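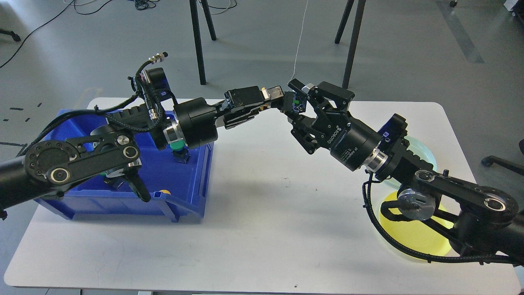
Kingate Motor Museum
Learning Pages for Young Visitors

How Does a Car Stop?

A family car is heavier than a large horse, and on a highway it may travel at 70 miles per hour. Even so, the driver can bring it to a stop by pressing a pedal with one foot. This page explains how the brakes do their work. Words in capital letters are listed at the end.

Moving things carry energy

Anything that moves has energy. A rolling marble has a little, and a moving truck has a great deal. Scientists call this KINETIC ENERGY. A car that goes twice as fast has four times as much of it, so fast cars need much more room to stop than slow ones.

Energy cannot simply disappear. To stop a car, its kinetic energy must be turned into something else. In most cars, the brakes turn it into heat.

Try it yourself: rub your hands together quickly and press hard. Your palms become warm. The rubbing force is called FRICTION, and it is the same force that slows a car.

Inside the wheel

Look through the spokes of a parked car's wheel and you may see a shiny metal plate. This is the brake DISC. It is fixed to the wheel, so whenever the wheel turns, the disc turns too.

A strong metal clamp called a CALIPER fits over the edge of the disc. It holds two brake pads, one on each side. When the driver presses the pedal, the pads squeeze the disc and friction slows it down. A bicycle with rim brakes works in much the same way, with rubber blocks that press on the rim of the wheel.

After hard braking, a disc can reach 500 degrees Fahrenheit, which is hotter than many ovens are set for baking. Never touch a brake disc on a car that has just been driven. Some discs have gaps inside them so that air can pass through and carry the heat away.

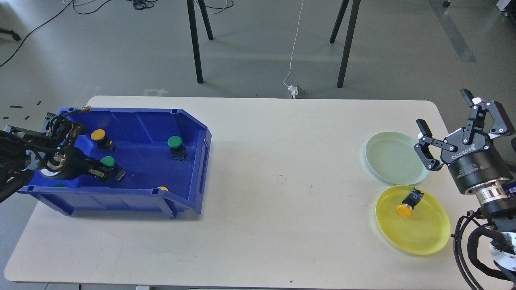
A gripper holding a green-capped push button in a blue bin.

From the pedal to the pads

The brake pedal is a lever. It makes the push of the driver's foot stronger, just as a long handle makes it easier to lift a heavy lid.

The pedal pushes on a liquid called brake fluid, which fills narrow pipes that lead to the wheels. Liquids are very hard to squash. When the fluid is pushed at one end of a pipe, the push is felt at the other end almost at once, and the pads move in.

Most cars also have a brake booster, which adds extra force. Without it, the driver would have to press much harder.

The part the tires play

Brakes slow the wheels, but it is the tires that grip the road. Rain, ice and loose gravel all make that grip weaker. If a wheel stops turning while the car is still moving, the tire slides and the car becomes difficult to steer.

Many cars have ANTI-LOCK BRAKES to prevent this. Sensors measure how fast each wheel is turning. If one is about to lock, the system lets go of the brake and presses it again, many times in a second.
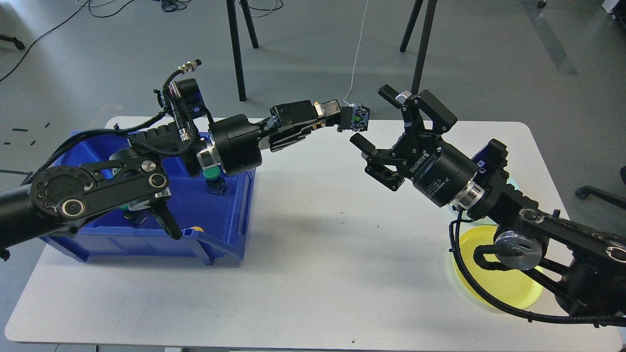
Saving energy for later

Electric and hybrid cars can slow down in another way. Their motors can run as GENERATORS, which make electricity as the car slows. The electricity goes back into the battery and helps to move the car again. These cars still have discs and pads for sudden stops.

Words to know

Anti-lock brakes – brakes that keep the wheels from locking and sliding.
Caliper – the clamp that holds the brake pads.
Disc – the metal plate that turns with the wheel.
Friction – the force that slows things when they rub together.
Generator – a machine that turns movement into electricity.
Kinetic energy – the energy of a moving object.

Text by Genivaldo Godoy, Learning Department. Page reviewed 8th September.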